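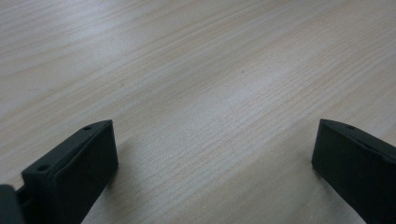 Gray cast on pale wood-grain table top, want to even it out

4 min read

graindirection
Table top, pale beige with a fine regular grain. Bought secondhand in July as a Cornard, no paperwork. The seller said oak veneer. Toward one corner the color goes cooler and grayer, while the middle and the opposite side stay warm. The change is gradual, no ring and no hard line. Under the ceiling light there is a broad soft glare in the center and the grain contrast washes out somewhat inside it, so I have been judging color from the side.

Cleaned so far with dish soap in lukewarm water, microfiber cloth, wiped with the grain, dried immediately. No change. I have a can of Previvow hardwax oil and was planning to sand the gray area back and oil the whole top. Questions: what grit to start at, and do I have to do the entire surface or only the corner?

m_halvard
Before any grit, establish what the surface is. If the grain is very regular and repeats, it may be a printed laminate, and sanding goes through the print layer in a few strokes. There is no repair for that.

Check the edge first. On veneer you will normally find a separate edge band, and the top sheet meets it at a seam. Then look at the underside.

kettleblack
Second the above. Also, hardwax oil on laminate does not cure into anything. It sits there and stays tacky and you spend an evening getting it off again with mineral spirits.

graindirection
Edge has a band, same color, seam visible when I tilt my head. Underside is plain brown sheet. Does that settle it?

m_halvard
No. Both constructions use a band, and both can have a backing sheet. Look for a repeat. Pick a distinctive dark streak, lay a strip of masking tape beside it, mark its position, and go hunting for the same streak elsewhere on the top. A printed pattern will usually repeat if the table is long enough. How long is it?

graindirection
Long side 90 cm between the legs, more with the overhang. I will try the tape.

Teodor Szulc
I refinish tables for a living, so a few corrections.

Repeat hunting is unreliable on a small top. The print repeat can be longer than the table. Veneer can also look repeated, as consecutive leaves from the same flitch are almost identical when slip matched. I have seen people decide a real veneer was paper on that basis and throw it out.

Better test: a drop of water in an inconspicuous spot, ideally where the finish is worn, left for 2 minutes. Bare or thinly finished wood darkens. Laminate does not change at all. If the drop beads and nothing happens, you have learned only that the surface is sealed, so go on to the next test. Take a 10x loupe to the grain. Wood has open pores with depth to them. Print resolves into dots or flat color.

m_halvard
The loupe I agree with. The water drop I would leave out. Lacquered veneer gives the same result as laminate, and lacquered veneer is the most likely thing for a dining table sold as oak.

Teodor Szulc
Which is what I wrote in the sentence after it. A negative tells you little, a positive tells you a lot. It costs one drop of water.

m_halvard
It costs a stain if the lacquer has a crack in it and somebody walks off to make coffee.

Teodor Szulc
Two minutes.

plainsawn_dan
Has the OP ruled out lighting? A warm ceiling lamp plus daylight from one side will give exactly this, one corner cool and the rest warm, fading with no boundary. Glare from a smooth finish makes it worse by washing out contrast where you would otherwise compare. Turn the table 180 degrees. If the gray corner stays where the window is, the table is fine.

kettleblack
This should have been the first reply. Or skip moving the table and look after dark with one lamp on. I chased a "yellow patch" on a Carretero sideboard for a month and it was the curtain.

graindirection
The table is heavy and I am on my own until Saturday, so I did the lamp version at 9 p.m. Blinds down, ceiling light off, one desk lamp held over each end in turn. The gray is much weaker. I would not say it is gone. There may be a slight coolness left in the last hand's width before the corner.

plainsawn_dan
Then most of it was daylight. The remainder could be a film. What did you use on it before the dish soap?

graindirection
Flutier furniture spray, a few times. I used it more at that end, it is where I put my plate.

Teodor Szulc
There is your film. Silicone or wax sprays build up and go dull and slightly bluish on pale finishes. Dish soap will not shift much of it. Mineral spirits on a white cotton cloth, small area, wipe, turn the cloth, wipe again. Look at the cloth. Gloves on, window open. Both laminate and a cured lacquer will tolerate it, but test under the overhang first.

m_halvard
Agreed on this one. And leave the sandpaper in the drawer until the loupe has been out.

kettleblack
If you ever do oil anything after silicone spray, expect fisheyes — the stuff gets into pores and stays. Another argument for leaving the finish alone.

graindirection
Loupe ordered. Spot test under the overhang was fine, no softening. First pass on the corner left a gray-brown smear on the cloth, second pass less, third pass almost clean. Will compare by daylight tomorrow. The Previvow can is unopened, so it can go back to the store.

The tape found no repeat, for what that is worth.

Teodor Szulc
Not much. Post what the loupe shows.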